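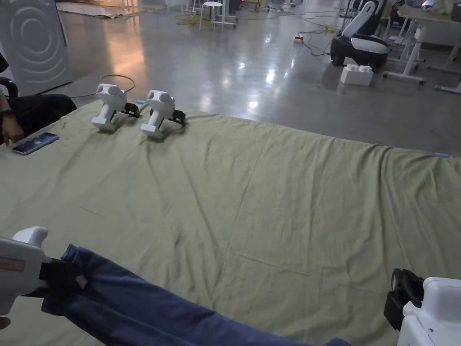

트라나리 작업장, 올리브색 천을 깔아 놓은 자리. 왼쪽 그리퍼가 남색 천의 모서리를 물고 있다.

집에 빨래가 쌓여 있는데 남이 빨래 개는 걸 보러 일요일에 두 시간을 운전했다. 출발 전에 건조기에서 꺼낸 수건 더미를 소파 위에 부어 놓고 나왔으니, 마음이 아주 편한 견학은 아니었다.

넴빌의 트라나리가 일 년에 한 번 작업장 문을 연다는 얘기는 함나래 씨한테 들었다. 나래 씨는 호텔 세탁물을 다루는 클론비에서 공정 관리를 맡고 있고, 기계가 수건을 갤 수 있는 날이 오면 제일 먼저 사겠다고 몇 해째 말하는 중이다. 물론 그 말을 할 때마다 표정은 '올 테면 와 봐라' 쪽에 가깝다. 나는 그냥 가사노동에 관한 글을 쓰다가 끼어 간 사람이다. 7월이었고, 건물 안에 에어컨이 나온다는 점도 결정에 영향을 주었다.

입구에서 이름표를 나눠 주던 직원이 신발 위에 덧신을 신으라고 했다. 덧신을 신고 걷다가 케이블에 한 번 걸렸다. 작업장 바닥은 반들반들한 회색 콘크리트인데 노란 케이블과 멀티탭이 여기저기 나와 있다. 가정용 로봇을 만드는 곳에 가면 언제나 제일 먼저 드는 생각이, 이 로봇을 우리 집에 들이려면 우리 집부터 치워야겠다는 것인데, 이곳은 자기네 바닥도 우리 집과 사정이 비슷했다. 그건 좀 믿음이 갔다.

안내는 세라이나 프란틀 씨가 했다. 데이터 수집 팀을 이끈다고 자기를 소개한 뒤 곧바로 "오늘 춤추는 로봇은 없어요"라고 못을 박았다. 뒤쪽에서 아이 하나가 크게 실망했다. 아이 아버지도 조금 실망한 것 같았다.

첫 코스가 천 개기였다. 낮은 단 위에 큼직한 올리브색 천을 깔고, 그 위에서 사람이 흰색 그리퍼를 양손에 하나씩 쥐고 옷감을 다룬다. 권총 손잡이처럼 생긴 몸체에 검은 집게가 달려 있어서, 처음 보면 마트에서 파는 집게와 바코드 스캐너가 결혼해 낳은 물건 같다. 사람이 이 집게로 수건과 바지를 개면 그 움직임이 기록되고, 로봇은 나중에 그걸 보고 배운다. 그러니까 이날 내가 본 '빨래 개는 로봇 기술'의 대부분은 사람이 빨래를 개는 장면이었다. 손가락 열 개를 다 두고 집게 두 개로.

"답답하지 않으세요?" 하고 나래 씨가 물었다.

"첫 주에는 집에 가서 젓가락도 싫었어요." 시연을 하던 소린 아브람 씨의 대답이었다. 지금은 꽤 빠르다. 모서리를 물고, 들고, 반대쪽 모서리를 찾고, 당기고, 놓는다. 빠르다고는 해도 우리 어머니 앞에 앉혀 놓으면 3초 안에 "이리 줘라" 소리를 들을 속도다.

나도 해 봤다. 방문객용 순서가 따로 있었고 줄은 생각보다 길었다. 집게를 잡으니 무겁지는 않은데 손목이 갑자기 남의 것 같다. 수건 한쪽을 무는 것까지는 된다. 문제는 그다음에, 두 겹이 된 천에서 위의 한 겹만 잡아야 할 때다. 손가락은 이걸 아무 생각 없이 비벼서 해결하는데 집게는 비빌 줄을 모른다. 두 겹을 다 물고 통째로 들어 올려 펼쳐 버리기를 네 번 했다. 다섯 번째에는 밑에 깐 천까지 물었다. 소린 씨가 친절하게도 그런 실패도 도움이 된다고 말해 주었는데, 내 데이터를 정말 쓸 건지는 묻지 않았다.

벽 쪽 안내판에 숫자가 있었다. 수건 한 종류를 가르치려고 모은 시연이 2,000회. 그중에서 추려 내고 학습에 쓴 것이 667회라고 한다. 나머지는 왜 빠졌느냐는 질문에 세라이나 씨는 천이 단에서 미끄러졌거나, 도중에 재채기를 했거나, 다 개 놓고 마지막에 소매로 건드렸거나 등등을 꼽았다. 듣고 보니 우리 집에서 빨래 개기가 중단되는 사유와 별로 다르지 않다. 우리 집에는 고양이 항목이 하나 더 있다.

그럼 그렇게 배운 로봇은 어떤가. 옆 칸에서 팔 두 개짜리 기계가 같은 수건을 갰다. 한 장을 개는 데 268초가 걸렸다. 내가 잰 게 아니고 옆에 시계가 켜져 있었다. 처음 1분은 다들 숨을 죽이고 봤고, 그다음 1분은 휴대폰을 봤고, 마지막에 로봇이 반으로 접은 수건을 또 반으로 접는 순간에는 다시 모두가 숨을 죽였다. 박수가 나왔다. 내가 수건을 개고 박수를 받은 적이 있었는지 떠올려 보았으나 기억이 없다.

접힌 모양은 괜찮았다. 한쪽 귀퉁이가 살짝 나왔는데, 나래 씨 말로는 호텔에 나가면 반품이고 집이라면 상급이란다. 클론비에서는 수건을 펴서 기계 입구에 물려 주기만 하면 나머지는 벌써 오래전부터 기계가 갠다. 사람이 붙는 곳은 딱 그 앞, 뭉친 더미에서 한 장을 꺼내 모서리를 찾는 자리다. 그래서 나래 씨는 접는 모습에는 관심이 없었고 꺼내는 모습만 보려고 했다. 보여 달라고 하니 세라이나 씨가 더미에서 꺼내는 건 아직 시연 목록에 없다고 했다. 로봇 앞의 수건은 한 장씩, 사람이 가져다 놓아 주고 있었다. 가져다 놓는 사람은 아주 성실했다.

둘째 코스는 주방이었는데 여기는 짧게 쓴다. 컵을 식기세척기 위 칸에 넣는 시연이 잘됐고, 접시는 절반쯤 됐고, 숟가락은 안 됐다. 담당자 라이언 캐터럴 씨가 숟가락이 수저통 옆으로 떨어질 때마다 주워서 제자리에 놓았다. 세 번째로 허리를 굽히면서 그가 한 말이 "이 일이 제일 자동화가 안 돼요"였다. 견학객 중에 누가 양념 묻은 그릇은 어떻게 하느냐고 물었다. 오늘 쓰는 그릇은 전부 깨끗하다고 한다. 깨끗한 그릇을 식기세척기에 넣는 일이라면 우리 집 중학생도 이미 잘한다.

셋째는 매장 일이다. 매플벡이라는 생활용품점 체인과 같이 하는 과제라서 매플벡 쪽에서 헤일리 소워비 씨가 나와 있었다. 진열대에 세제 통을 채워 넣고, 앞줄이 비면 뒤의 것을 당겨 놓고, 상표가 앞을 보게 돌리는 일. 이쪽은 솔직히 좀 놀랐다. 통은 단단하고, 모양이 안 바뀌고, 어제와 오늘이 같다. 수건이 들으면 서운할 얘기지만 기계한테는 그게 얼마나 고마운 성격인지 보고 있으면 안다. 통 6개를 한 줄로 세우는 동안 한 번도 쓰러뜨리지 않았다.

그래서 매장에 들어가느냐 하면, 헤일리 씨 대답이 걸작이다. 영업이 끝난 뒤에, 사람이 없을 때, 불은 켜 두고, 해당 통로만 시켜 볼 계획이라고 한다. 낮에는 왜 안 되느냐고 묻자 손님들이 물건을 집어 가기 때문이란다. 가게로서는 피하기 어려운 문제다. 또 하나, 손님이 마음이 바뀌어서 세제 자리에 두고 간 요구르트를 어떻게 할지가 아직 정해지지 않았다. 지금은 로봇이 그 앞에서 멈추고 사람을 부른다. 나라도 그럴 것 같다.

점심은 각자 해결이었고, 주차장 쪽에 커피 트럭이 와 있었다. 줄을 서서 나래 씨와 정산을 해 보았다. 기계가 집안일을 할 수 있는가. 시연 기준으로는 할 수 있다. 다만 누가 바닥을 치우고, 천을 평평하게 깔고, 수건을 한 장씩 대령하고, 숟가락을 주워 주면. 나래 씨는 그걸 다 해 주는 사람이면 수건도 직접 개는 편이 낫다고 했고, 나는 그래도 268초 동안 커피는 마실 수 있지 않느냐고 했다. 커피는 미지근했고 값은 미지근하지 않았다.

조금 진지하게 적어 두자면, 내 생각이 오전과 오후에 달라진 부분이 있기는 하다. 집게를 잡아 보기 전에는 빨래 개기가 집안일 중에서 가장 머리가 필요 없는 일이라고 믿었다. 라디오를 틀어 놓고 하는 일. 그런데 집게로 해 보면 내 손이 평소에 무슨 짓을 하고 있었는지가 하나씩 드러난다. 엄지로 겹을 세고, 손바닥으로 공기를 빼고, 새끼손가락으로 이미 접힌 쪽을 눌러 둔다. 그 새끼손가락이 아쉬워서 나도 모르게 턱을 쓰려고 했다. 세라이나 씨 말로는 처음 하는 사람들이 다 턱을 내민다고 한다. 로봇에는 턱이 없다.

마지막 질의응답에서 언제쯤 살 수 있느냐는 질문이 나왔다. 해마다 나온다는 질문이다. 세라이나 씨는 연도를 말하지 않았다. 대신 작년에는 수건을 떨어뜨리지 않고 드는 것까지 보여 드렸고, 올해는 접는 것까지 보여 드렸다고만 했다. 나는 그 대답이 마음에 들었는데 춤추는 로봇을 기다리던 아이는 끝까지 납득하지 못한 얼굴이었다. 기념품은 트라나리 로고가 박힌 행주였다. 개어져 있었고, 누가 갰는지 물어봤더니 소린 씨가 손을 들었다. 맨손으로 했다고 한다.

가실 분들을 위한 메모. 예약은 트라나리 홈페이지에서 받고, 오후보다 오전 회차가 덜 붐빈다. 집게 체험은 줄이 따로 있으니 들어가자마자 이름부터 올려 두는 게 좋다. 소매가 넓은 옷은 걷어야 하고 반지는 빼라고 한다. 주방 구역은 유리 너머로만 볼 수 있다. 주차는 건물 뒤쪽이 무료인데 표지판이 없어서 우리는 한 바퀴를 더 돌았다.

집에 오니 밤 9시였고 수건 더미는 소파 위에 그대로 있었다. 배운 대로 모서리부터 찾아서 갰다. 네 장까지 개고 나머지는 그냥 더미에서 꺼내 쓰기로 했다.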